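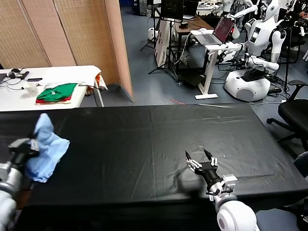

*C. Edet, bench notes, August 29, 2021*

Cloth day. Goal was to sort out the cleaning cloths and settle on one fold before the next wash goes out.

Black cover is back on the long table. Still creased from being stored folded, fold lines show all the way along. Tried smoothing by hand, came back within the hour. Don't want to iron it in here. Next time roll it on a tube, Joko used to send theirs out that way and it arrived flat.

Upside of black: lint shows. White flecks turn up whenever the pale ones have been over it. Went over it with tape before lunch, needs doing again. Downside, also lint.

Light blue cloth (Wivden, the thin sort). Crumples into a ball the second you let go and the corners hide inside. What works for me:

- pick it up anywhere near the middle, let it hang
- find the lowest corner, pinch that
- run the other hand along the hem to the next corner
- lay down long edge first, then halves, then halves again

Don't shake it out over the table. Tried that, air gets under and it lands worse than it started.

Got a decent square on the third go. Fourth was lopsided, hem is not straight on this one to begin with so I'm not going to chase it. Maybe measure a few from the same pack.

Green: much easier. Heavier, stays where you put it. Folded one is on the white table with a red one under it, leave those two together pls, I want to see how they hold a crease overnight. The rumpled white one on the same table has NOT been done, don't put it away with the folded stock.

Wash count so far on the Wivden blues is 7. Salameh say theirs are good for up to 100 but that's their number, we have nothing of our own past the first few. Carton label from Wostar says 343 pcs, odd figure, invoice says the same so fine I guess. Not opening a second carton until the first is logged.

White table is turning into a dump again. Phone, headset, plastic cup, cables all over. Cup especially, keep drinks off that side, it's right next to the folded ones. Cables want tying up, I keep dragging them with the cloths when I reach accross.

To do
- tape the black cover again, both ends
- fold the white one, same method as blue, note how many tries
- overnight crease check on green/red
- ask Wostar if the blues come with a stitched hem insted of the cut one
- find the roll tube (was behind the shelving in April?)

Stopped at 5. Blue left for tomorow.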